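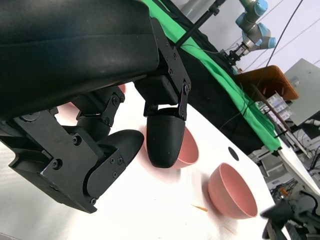 6.4 Hand stalls or reports a false grasp while restacking bowls

Applies to: Restow task package on the Cuvex hand, single-arm and two-arm benches.

Read this section before you clear the fault. Fault 1539 ("grasp confirmed, no load") is easy to clear and tends to come back. The release notes describe it as a sensor fault. We have our doubts. In our experience at the Wollport bench the sensor is usually reporting what it feels, and what it feels is the hand pressing on the outside of a bowl, or on the table, or on one of its own fingers.

What you will see

The hand comes down over a bowl, the fingers begin to close, and the status line turns to HOLDING. The arm then lifts with nothing in the hand, or it stops partway through the close and waits. In the second case the fingers may still be under power even though they look relaxed.

CAUTION: A stalled hand is a live hand. The hold-to-pause button on the pendant stops the arm. It does not take current off the fingers. Press the emergency stop before you put your own hand anywhere under the palm housing or between the linkage plates.

CAUTION: On benches with a second arm, the emergency stop must cover both arms. Do not assume it does. Test it at the start of the day with nothing on the table.

Clearing the fault

1. Press the emergency stop. Wait for both status lights to go red.

2. Look at the hand from the side, level with the tabletop. Note whether any fingertip is touching a bowl or the table. Write it down now. You will not remember it after the reset.

3. Move the bowls away by hand. If a bowl is pinched, slide it out along the table. Do not pull a finger open by its tip – the joint block takes the load and the small screws work loose.

4. Check every screw on the finger side plates and the bracket with the hex key supplied. Snug is enough.

5. Move each finger slowly through its range. A rough spot usually means grit in the hinge. Brush it out. Do not oil it, whatever you may have read elsewhere.

6. Look over the fingertips. The printed tips have fine ridges, and crumbs of material can lodge there. Replace any tip that is cracked or has gone smooth where it should be ridged.

7. Wipe the tabletop. Loose fragments under a bowl can make it rock when a finger touches the rim.

8. Release the emergency stop and run HAND > HOME. Stand clear while it moves.

Finding the cause

The on-screen wizard will now offer to recalibrate. Decline it the first time. Recalibrating against a loose screw or a dirty hinge teaches the hand the wrong zero, and you will have two problems.

1. Place one bowl upright in the pick area, well away from the table edge, any cloth and any hole in the table.

2. Set GRASP THRESHOLD to 1000 and run a single pick at low speed.

3. If the hand reports HOLDING before the fingers have closed on the rim, raise the value to 2000 and repeat.

4. If the fault goes away, put the value back to 1000 and try again with the bowl tipped on its side. A bowl lying tipped is the hard case. A fingertip can land on the outer wall and push, and the software reads the push as a grip.

5. If only the tipped bowl fails, the hand is probably fine. Turn on CHECK WEIGHT AFTER LIFT, or set the bowls upright before each run.

Note: Leaving the threshold at 2000 hides the fault. It also lets the fingers squeeze harder before they stop. We do not recommend it for thin bowls, or for any bench where people reach in.

Note: The "auto recover" option retries the pick without asking. The menu calls it safe. We have not found anything in the documentation that says what it checks first, so keep it off.

When to stop

If the fault returns 2 times in one session with clean hinges and tight screws, take the hand out of service and tag it. Send the log, your notes from step 2 and the loose parts, if any, to Acheampong service. Ask for the finger current trace to be read as well as the fault code – the code alone will get you a new sensor.

Go to 6.5 for removing the hand from the arm.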